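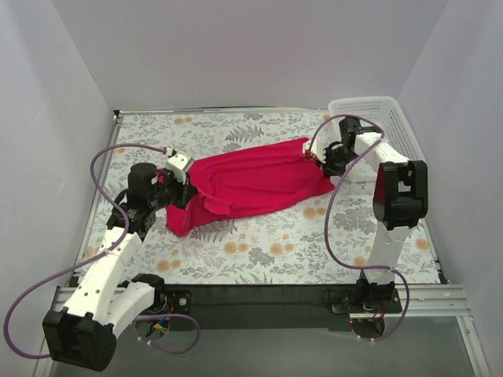
Nellon Floral Work Mat: three months of folding on top of flowers

2019-05-13

I bought the Nellon mat in February to cover a table that had reached the end of its good looks. It has pale orange flowers on a light background, with grey-blue leaves and ferny bits filling in the gaps, and it looks like the curtains in a guest house where breakfast stops at nine sharp. I mean this kindly. I've stayed in that guest house and the eggs were good.

My use for it is dull. Things come out of the wash, they get folded on the table, they go away. Most of what I fold is small cloths, and I wanted a surface that didn't snag them or leave bits on them. I had been using an old bath towel, and everything folded on it came away wearing some of it.

What you get

One mat, rolled, in a cardboard tube. There is a leaflet in four languages telling you to unroll it. The roll takes its time to forget it was a roll: mine had a lip at one end for the best part of a fortnight, and I kept 1,526 pages of unread gardening encyclopaedia on it until it gave up. The leaflet suggests "a short period of rest". I've had shorter colds.

The mat comes in one pattern. The Stavell equivalent comes in plain grey or plain beige and costs a little more, presumably for the restraint.

In use

Cloth behaves well on it. A thin cotton square slides when you want it to and mostly stays where you leave it, though anything with a bit of shine to it will wander off towards the nearest edge. I tend to pull a cloth tight between both hands first, drop it, then smooth from the middle outwards. On the bath towel the smoothing was a fight. On the Nellon it's one pass, two if the thing has been sat in the basket since breakfast.

Bright colours are easiest. A magenta-red cloth on this background can't hide, and you can see every wrinkle and every tucked-under corner. Pale things are another story. I own a set of cream napkins that more or less vanish into the flowers, and I have twice folded one napkin inside another and put the pair away as a single, rather luxurious napkin. If most of your laundry is white or cream, buy the grey Stavell.

The pattern is also no help at all with lining things up. Some mats have a grid. This one has ferns. After a few weeks I started using a particular orange flower as a marker for the left-hand corner and it works, but I wouldn't put it on the box as a feature.

Cleaning

Wipe with a damp cloth. Tea comes off. Biro comes off if you're quick and stays as a faint blue stem if you aren't, where it blends in nicely with the foliage. I would guess there's a good deal on my mat by now that I take for foliage. Fabric dye I can't speak for, although I put a new red tea towel on it damp and overnight and got away with it.

The smell

There was one. It went.

The basket question

Nellon would like you to buy their matching basket. Don't bother. It has solid sides, so anything slightly damp stays slightly damp. A plain white plastic basket with holes in the sides does the job for far less, and white goes with the mat without looking as if you planned it. My own is a Momik, and has outlived two tables.

Gripes

The edges aren't finished, just cut, and one corner of mine has begun to lift. The underside grips a painted table well and a waxed one hardly at all. And the tube it came in is too narrow to get the mat back into, as I found out when we had people round and I tried to hide it. It spent the evening behind the sofa and came out with a new lip.

Would I buy it again?

Probably, at 45 pounds, and certainly in a sale. Kumarasinghe had it down to less than that for a while, with free delivery, and their returns people were civil when I rang to complain about the lip. At full price, with a lot of pale linen in the house, I'd hesitate.

Four stars. The missing one is for the napkins.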